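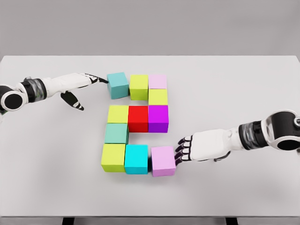
Colored cubes on a white tabletop

Home About Us Our Day Families Kitchen & Garden Visit Contact

About Plernow School

Plernow is a small elementary school in the old part of Grorkent, two streets up from the river, and we love it here! The building used to be a bakery. You can still see the oven door in what is now the library (the kids keep the atlases behind it), and on damp mornings the back hallway smells faintly of flour, even after all these years.

Nesrin Ersoy and Güven Değirmenci opened the school with 15 children and one long table. They wanted a place where reading aloud took up a real part of the day, for the older children as much as the little ones, and that is still how every morning starts. Right now the oldest class is deep into a very long sea story and we can't get them out to recess until the chapter is done.

Our classes mix ages. A seven-year-old who is quick with numbers may sit with the nines for math and then go back to her friends for spelling, and the children mostly take this in stride. Math in the younger room is hands-on for a good long while before any worksheets come out: beans, string, measuring cups, the stairs. Yasaman Rezaei teaches that room and has a wonderful way of letting a wrong answer stay on the board until somebody gets curious about it.

Lunch is cooked in our own kitchen by Tarık Yaman. His lentil soup has its own following, and yes, parents may ask for the recipe. The garden supplies the mint, the chard and far too many zucchini. Every child takes a turn at setting tables, wiping them down and carrying scraps out to the compost.

Music is with Kristýna Šindelář, who joined us in February and already has the whole school singing rounds on the staircase, where the echo is best. She also started the Ateş evenings, when families bring a blanket and an instrument if they have one and we sing around the fire pit until the small ones fall asleep. Come along even if you're only thinking about the school!

The library has grown to 813 books and we'd dearly like to reach 1000. Chapter books in any language are welcome, as well as anything about whales.

Families who want to visit can stop by the front office any school morning. Wear shoes you don't mind getting muddy, as the tour ends in the garden.

Page updated 2018-11-21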